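Stikarholm bed-making set: README

Last edited 12/03/2019

What this is

Recordings of beds being made, stripped and tidied, collected with hand-held grippers by the housekeeping staff at Stikarholm, a guest house and residential home under one roof. The set is meant for people working on robots that handle cloth, and also for people who run places like ours and wonder what a bed-making helper would do to the working day. We have tried to write for both. If a section bores you, skip it!

The set holds 148 sessions. Each one is a single bed from start to finish, or as near to finished as the person holding the gripper was willing to call it. The gripper has two fingers and a camera fixed to it, so what you get is the view from the hand, close to the cloth.

Why beds

Because beds are where the hours go. Everyone who has worked a changeover morning knows the ache that comes from leaning across a mattress to reach the far corner, and when we asked the staff which job they would hand over first, beds won by a mile. Dusting came nowhere. A few people said they would miss it (there is a real pleasure in a smooth sheet) and asked whether the machine could do the stripping and leave them the making. We thought that was a splendid question, and it changed how we labelled the data.

How a session is labelled

task: strip, make, fold, or clear. "Clear" means moving things off the bed before anything else can start.
bedding: plain or patterned. Patterned includes residents' own sheets and blankets from home, and there are plenty of those.
grip: first try, second try, or given up. We left the failures in and would ask you not to filter them out before having a look.
note: free text typed by the person who did the work, in their own words, spelling untouched.

The notes are the best part of the whole thing. Please read them. "Blanket too fat for the fingers, went for the edge instead" tells you more than a column of numbers, and the staff took real care over them.

What changed at work

The Bahrami laundry trolley came in before this project and already follows people down the corridor by itself. The first weeks were slow and there was a fair bit of swearing. Now it takes the heavy bags and people are fond of it — the night shift leaves it parked facing the wall, for reasons we have never got to the bottom of.

Collecting this data was a different sort of change. Working through a gripper makes you slower, and a slow bed upsets the whole round, so sessions were paid as separate time and nobody's room list got longer to cover for them. No session is longer than 40 minutes. Staff could stop whenever they liked, and several did when their wrists got tired. Those sessions are kept and marked as short.

No jobs were cut as a result of the trolley or of this work. The agreement with staff says the recordings may not be used to time or compare individual workers, and the same condition applies to anyone who downloads them. There are no worker IDs in the files and we won't supply any.

Splits

The main split is by room, so a bed in the training part never turns up in the test part. A second, smaller split called Zerkulau holds out a whole building, our annexe across the yard, with older furniture and less space to walk round the bed. Models that do nicely on the main split tend to struggle there, and we'd love to hear from anybody who gets on better.

Known problems

Fast movements blur, above all when a blanket is being shaken out.
Fitted sheets are under-represented. We own very few.
Version 2 of the labels fixes mix-ups between "fold" and "clear". If your copy came before December, fetch the label file again.
The Pollitz rooms were recorded with the curtains drawn and are dim.

Size and access

The full download is 480 GB. A small sampler is kept beside it for anyone who only wants to see what the work is like. Use is free for research and teaching, under the staff condition above. 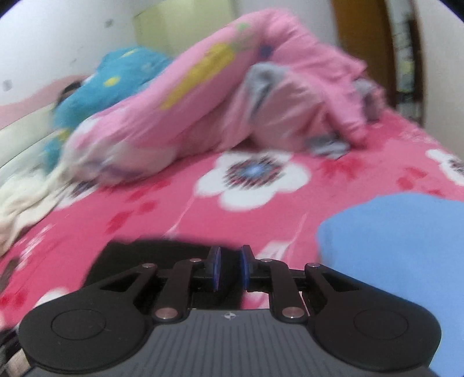 If you build something with the set, do send us a note. We print them out and pin them up in the linen room, and they get read over tea.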